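Curside Board Finish Log - README

Last touched June 3, 2026. Still a mess, sorry, cleaning up as I go.

What this is

A log of oil and wax finishes on kitchen cutting boards. One row per board per check. Started as a note on my phone, then a spreadsheet, now this. 248 rows, 82 boards. Most of the boards belong to people on our street or people they know, so don't expect a lab.

What's in it

boards.csv - one row per board. Wood, size, who made it if anyone knows, finish, date of first coat.
checks.csv - one row per check. Board id, days since last coat, water test, smell, notes.
finishes.csv - short codes for the finishes, see below.
old/ - the phone notes. Don't use these, dates are wrong in a bunch of places.

Finish codes

MO - plain mineral oil
MW - mineral oil and beeswax, mixed at home
CI - Cirnum board oil, the one in the tin
RI - Ritchie hard wax, two thin coats
WA - walnut oil, only 11 boards, stopped recommending it to people with allergies in the house
NO - nothing, bare wood

If the code is blank the owner didn't know. I did not guess. Please don't fill them in.

Water test

Teaspoon of water in the middle of the board, wait ten minutes, wipe, look. Score is 0 to 4.

0 - beads up, no mark
1 - beads a little, faint mark
2 - flat puddle, mark gone within the hour
3 - mark still there after an hour
4 - soaks straight in

Scores 1 and 2 get mixed up a lot. Treat them as one if you're doing anything serious. Also people use diferent spoons, nothing I can do.

Wood column

Free text at first, then I cleaned it up. Maple, walnut, cherry, beech, bamboo, mixed, unknown. "Maple-like" means pale and close grained but no label and no receipt. Strip boards get glued = Y. Single slab gets glued = N. End grain has its own column, grain = end.

Glued strip boards are the biggest group by far. Edges matter - check the rim, not only the top. A lot of folks oil the face and forget the sides and then the ends dry out and open up. Rim scores are in rim_score, same 0 to 4 scale, blank before November because I hadn't thought of it yet.

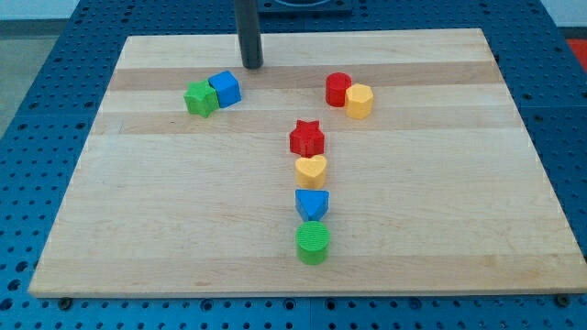

Kwan-ho Fu wrote in to say the rim score should be split in two, long edges and end edges, since the ends drink so much more oil, and one number hides that. Fair point. Also wanted to know why bamboo sits in a wood column when it's a grass.

Will split the rim score in the next version. Bamboo stays where it is, people look for it there.

Known problems

- Boards 31 to 36 share one owner and one dishwasher. They're flagged, flag = D. Drop them unless dishwashers are your thing.
- Smell is one person's nose per house. Useful for catching rancid oil, not much else.
- Winter rows are thin. Everybody's heat was on and the boards were dry, so scores run high.
- Days since last coat is from memory in the early rows. Anything ending in 0 is probably rounded.
- Two boards named Gulleo. Different boards. Use the id, not the name.
- MW recipes vary. I asked for four parts oil to one part wax and got all sorts.

How to add a board

Copy the last row of boards.csv, bump the id, fill in what you know. Wash the board and let it dry overnight before the first check. Then one check a month if you can manage it. Missed months are fine, leave them out, don't put in a zero - zero is a real score.

Photos welcome but keep them under 200 KB, the folder is getting big.

Using it

Do what you like with it. Credit is nice - "Curside Board Finish Log" is enough. Don't use it to sell oil please. And don't quote it as food safety advice, nothing in here was tested for that.

To do

- split rim_score (see above)
- chase the owners with blank finish codes
- Wai-kit Chung has a stack of end grain boards to add, waiting on dates
- fix the degree sign in notes, shows up as junk in some programs
- write down how to sand out a 4 before recoating, keep getting asked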